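About us

Vevodon is a small company with one big habit: we collect examples. Every working day our operators sit down at a pair of surgical robot arms and stitch, slowly and well, so that a learning system called Wako can study how it is done. 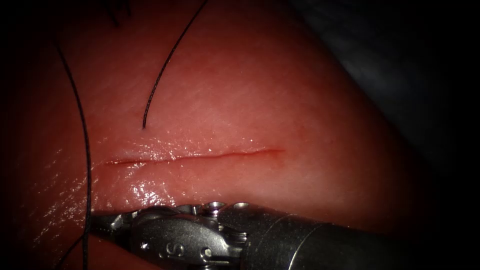
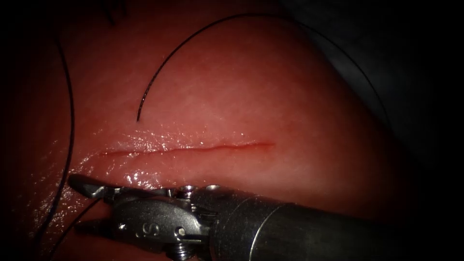
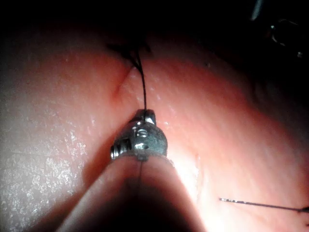
We began with one bench and a shelf of suture packs. Our first set came to 375 examples, and we were so pleased with it that we watched the lot in one go (with cake). Wako now learns from much larger sets, and the next one, Stotarach, should reach 1000 examples when it closes in January.

An example is one short piece of work from start to finish: picking up a needle, passing it through, tying a knot. We keep the clumsy ones too. If a thread slips and the operator has to go back for it, that recovery is worth having – a system that has only ever met perfect stitches has no idea what to do with a bad one.

Our operators come from all sorts of places, from theatre nursing to watch repair, and they train for 3 weeks before anything they do goes into a set. After that they label their own work, as the person at the controls knows best where one step ends and the next begins.

Friday afternoons are for looking back. We put the week's oddest examples on the big screen, argue over the labels and fix what needs fixing. It's noisy and we love it!

Our partners at Prodetti look after the arms and build the software that stores every movement alongside the video. Universities can ask for a starter set of 500 labelled examples, and we're always glad to hear what they do with it.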